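Teaching a Robot to Fold: A Conversation With Ladan Moradi

The student robotics project at Plestcombe began with a sink full of plastic cups. That was the first task Ladan Moradi gave her class, and by her own account it went badly.

"We spent most of the fall on cups," she says. "The students wanted something that looked hard. Cups looked easy, so they hurried, and then they couldn't explain why the arm kept knocking things over."

In January she changed the assignment to laundry. The class has 20 students, most of them in their second year, and very few had worked with a robot arm before they signed up. They meet in the late afternoon and often stay past seven.

Moradi taught high school physics before she came to Plestcombe, and she still runs the room like a lab section. Each team keeps a paper notebook. A team that can't show its notes doesn't get time on the arms. She says the rule was unpopular for two weeks and hasn't come up since.

The main job this spring is to pick up a piece of clothing from a heap, spread it flat and fold it. Students steer the arms by hand for every demonstration, and a program called Hullo, written by last year's class, saves the camera views and the joint positions together. The saved runs are used to train the model that will do the folding without them.
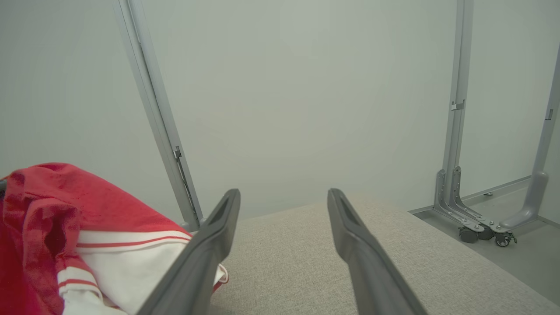

"Cloth is a good teacher," Moradi says. "A cup is the same cup every time. You drop a shirt and pick it up again, and you have a new problem. Students see very quickly that they can't write a rule for each case."

By April the class had saved 192 demonstrations. Moradi had asked for more, but she threw out 35 that the teams had already turned in. In some of them the driver had stopped halfway to talk to a teammate. In others the cloth ended up in a ball and the run was marked as good anyway.

"They were upset about that," she says. "They had put in the hours. I told them the model will learn whatever you give it, and if you give it a pause, it learns to pause. One team went back and checked all their own runs after that. I didn't ask them to."

The teams divide the work in their own ways. Some switch drivers after every run. Others let one person drive for an hour while the rest watch the screen and write. Moradi doesn't favor either method, but she does make everyone drive at least once before the first written report is due.

"You read about grasping and it sounds simple," she says. "Then you try to pinch one layer of cotton and you get three. It changes what people write."
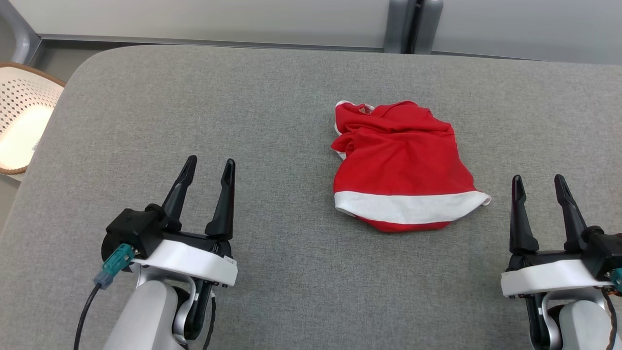 The question her students argue about most is where to begin a fold. Moradi lets them argue, and each team has to put its answer in writing before it starts recording. Some want to look for a corner every time. Others would like to pull on whatever is on top and see what opens up. With a red garment bunched up between the two arms, the first group will go for the little white corner that sticks out at the end of the hem band, and the second will take hold of the red folds higher up. She has seen good reports on both sides.

The class will show its work at the Plevener, a regional student meet held at the end of the term. Entries are judged on a live run and a short talk. Last year the Plestcombe team finished in the middle of the list — Moradi thinks the talk was stronger than the run — and two of those students have come back to help with this year's entry.

She is careful about what she promises. The model can fold a small towel on most tries. Shirts are still much harder, and sleeves are the main reason.

"I'd like them to do one shirt, start to finish, with the judges standing there," she says. "If it doesn't work, they need to be able to say where it failed. I grade that part, too."

Sign-up for the fall class opens in May. Moradi plans to keep the laundry task and add socks.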